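# About Prostmont

Hi, I'm Harsh Pant, and I run Prostmont, a small language school above a shoe repair shop. I started it with one evening class in beginner Italian, a borrowed whiteboard and a kettle that took forever (we still have the kettle!). I'd been teaching in bigger places for years and was tired of racing through a textbook so everybody could hit chapter nine by spring.

We teach Italian, Portuguese and Hindi, mostly to grown-ups who swore they were bad at languages in high school. Most of you aren't bad at them at all, you just never got to talk. So we talk, from the first night, badly and loudly, and the grammar comes in when somebody gets stuck and wants it.

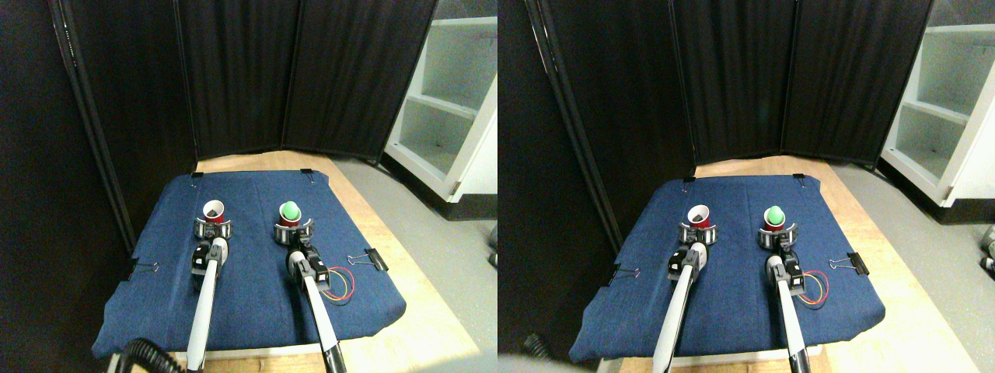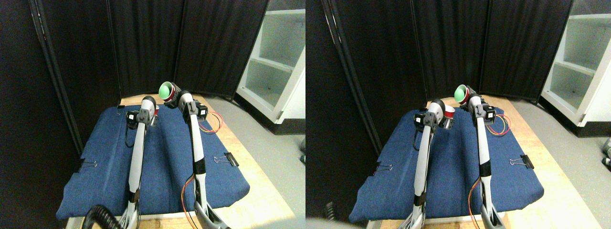
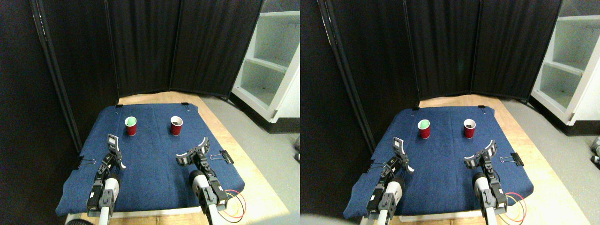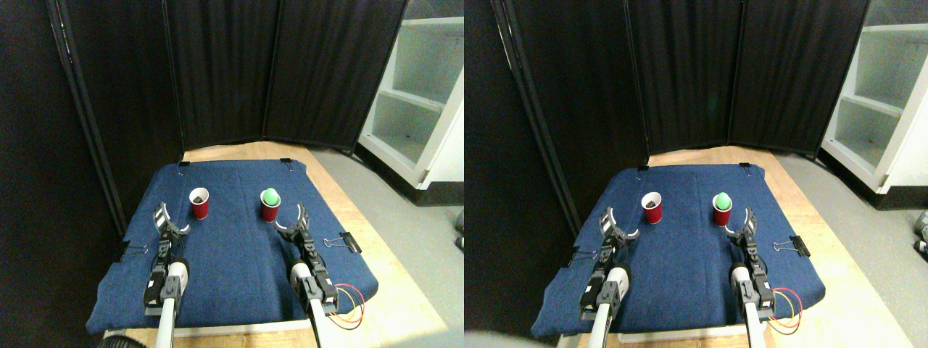

Red cups and blue cloth.

Classes are small and run in the evening, with a break halfway through for tea and whatever somebody baked. We take a long vacation in August, when I go see my parents and come home with too many books. Those go on the lending shelf in the hall, which has grown to 531 titles, including a shocking number of Portuguese detective novels. Borrow as many as you like and please bring them back someday.

Our course book is one I wrote myself, called Suleo. It's spiral bound, a bit ugly, and full of the things people really say at bus stops and bakeries. I rewrite a chapter or two every year after students tell me which dialogues sound ridiculous (the dentist one is gone, I promise).

If you're curious, come sit in on a class before you sign up. It's free, you don't have to say a word, and I'll be happy to chat afterward about which level fits. The door is the green one on the left, and the bell sticks, so give it a good long push.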